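Drorkgate Community Kitchen: Frequently Asked Questions

Who can book the kitchen?
Any local resident or small food business. Lotte Vanhove answers the booking requests, normally in the morning.

How much does it cost?
A session is $40, and we ask also for a bond of $300. You get the bond back when the key is returned and the benches are clean.

Can I leave my dishes to dry?
Yes, until the end of your session. After this, please put them in the cupboard.
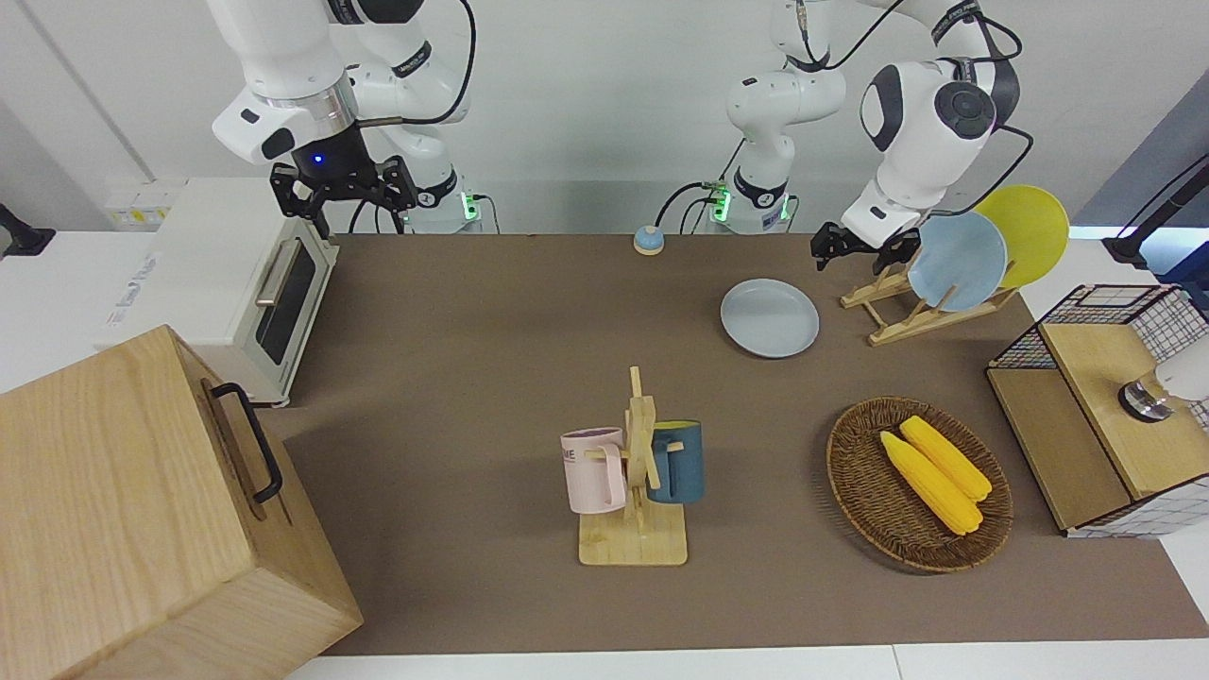

Plate rack at the right side of the brown mat.

Is there parking?
Behind the building, entrance by the lane. Delivery vans can stop at the front door before 9 am — please keep the footpath free.

May I bring my own vegetables?
Of course. Label everything you put in the cool room with your name and booking number. Food without label is thrown out when we clean.
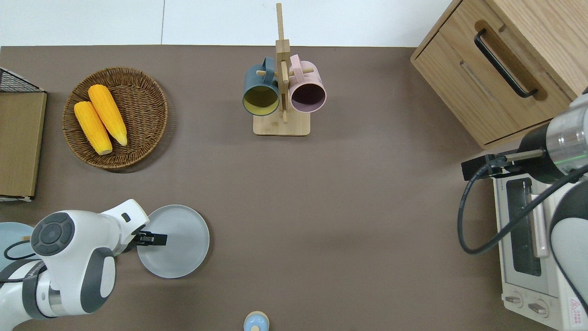
Two corn cobs in a wicker basket.

I have a nut allergy. Is the kitchen safe for me?
We can't promise this, as other groups cook with nuts. Write to Attila Antal before you book.

Can I cancel?
Yes, free of charge until noon on the day before.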